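The Clillix Gripper Fault: A Gallery

Posted 10 July 2024 by Greer Mowat

In May one of our hand-held grippers began doing something we had not asked it to do. In the middle of a recording, with the operator moving along nicely, the left and right fingers would disagree about where they were. The log said closed. The fingers said otherwise. We lost most of two weeks to it, and since the rest of the building kept asking what we were up to in there with the door shut, I have put the story on this page.

Most of our photos from those weeks show Struan Rutherford's elbow. I have spared you those.

The short version of the fault

We had 3,043 recordings on the drive when Reto Ruchti ran his first check, and he was pleased, as we had promised Jurnico 3,000. Then he ran his second check. The finger position jumped in the middle of a grasp in a good many of them, always during quick movements and never when anybody was standing over the bench waiting for it to happen. Slow work was fine. Set the tool down to inspect it and it behaved like a choirboy.

What we blamed, in order

The cable. It was a perfectly good cable. We replaced it anyway and the new one was worse, so we put the old one back.

The firmware. Keir Rankin rolled back to the version before last, which brought back a bug we had all forgotten, where the status light stays green no matter what you do to it. Morale was briefly excellent.

The operators. This was my idea and I have apologized. Sunee Onsri pointed out that the jumps turned up in everybody's sessions, mine included, and mine rather more than hers.

The Cekex encoder. Closer, but the encoder was telling the truth about the shaft it was sitting on. The shaft was the trouble. A set screw inside the drive had backed out by a hair, and under a fast swing the shaft slipped a little and then carried on as if nothing had happened. Reto found it with a hex key and a bad word.

The shake test

Before we opened the housing, we needed the fault to appear on demand. Keir's protocol ran to a page and a half. Sunee's version was "wave it about until it goes wrong," and that's the one we used. Fast passes over the work area, fingers held open, one person moving and one person reading numbers out loud. It went wrong on pass 11. We did pass 12 out of spite. 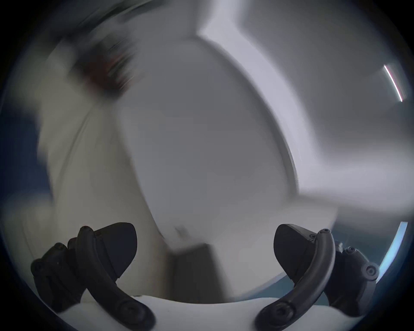 Fast pass, fingers apart. The screws on the arms stayed sharp and got checked first, being the ones we could see. The rest of the room went by at speed.

What changed afterward

The set screw now gets threadlocker, and so do its relatives on the other Clillix tools. There is a quick open-and-close check at the start of each session, compared against a steel gauge block. If the reading is off, the tool goes in the red tray and stays there until Reto has looked at it. The red tray is not for pens.

The bad recordings have been flagged and kept, mainly because Keir wants them for testing his jump detector. Jurnico took the news well and gave us extra time. The Tennant bench has been told to check its own screws and has replied that its screws are fine.

More photos will go up once Struan has sorted the rest from the elbows.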